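# Staff lockers, Stanham building: README
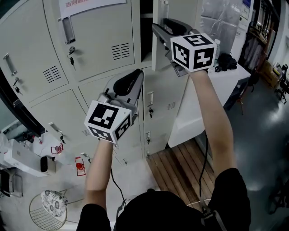

The lockers are first come, first served, and have been since the day they were delivered, a policy we arrived at by failing to write any other. This file is the replacement. It covers who gets a door, what may go behind it, and what happens to the things you forget. Most of the trouble is keys. They live in the locks, hanging there like an invitation, and a key that goes home in a coat pocket takes a whole locker out of service until the coat comes back.

Maintained by Geetha Kaimal. Complaints to Hajar Samir, who has agreed to read them.

## What's in this folder

| File | Contents |
|---|---|
| `README.md` | You are in it |
| `doors.csv` | One row per door |
| `leftovers.csv` | Things found, where, and in what state |
| `keys.md` | Spare keys, missing keys, keys that fit nothing |

## Columns in `doors.csv`

- `door` – the number in our plan. It doesn't match the Ikier delivery sheet, which numbers from the other end.
- `size` – `wide` or `narrow`. Narrow ones take a coat or a backpack. People have tried both.
- `holder` – a name, or `free`. "Mine" is not a name.
- `key` – `in lock`, `with holder`, `spare out`, `lost`.
- `note` – anything stuck on, wedged in or rattling.

An empty `holder` cell means no one has checked. Please don't read it as `free`. Two people did in September and shared a door for most of the month without meeting.

## Rules, such as they are

1. Using a locker for the day: leave the key in the lock when you go home.
2. Keeping one longer: write yourself into `doors.csv` first, then take the key.
3. No food overnight. The doors have vents, and vents work in both directions.
4. Don't peel off paper notices. If one is out of date, tell Geetha and she'll peel it off with authority.
5. Bags and bottles parked on the white table are not "in the lockers," however close they are.
6. Close the door when you're done. An open one is at head height for some of us.

## Leftovers

Anything unclaimed after 24 hours in a day locker moves to the Lobo box by the shelves and gets a line in `leftovers.csv`. After 9 weeks it goes to whoever wants it. The current contents include one good umbrella, several bad ones, and a Grondska catalog with the chair pages torn out.

Lost keys cost 500 in the tea fund's own currency, meaning you make the tea until Hajar says stop.

## Known problems

- Door 6 locks fine and unlocks when it feels like it. Lift the handle while turning.
- Two spare keys carry the same tag and open different doors.
- The `size` column was filled in from memory and is right for around half the rows.
- `keys.md` was last edited by someone signing as "me."

## Changes

Edit the files directly and put your name in the commit. If you swap doors with somebody, change both rows – one row changed is how we got the September business.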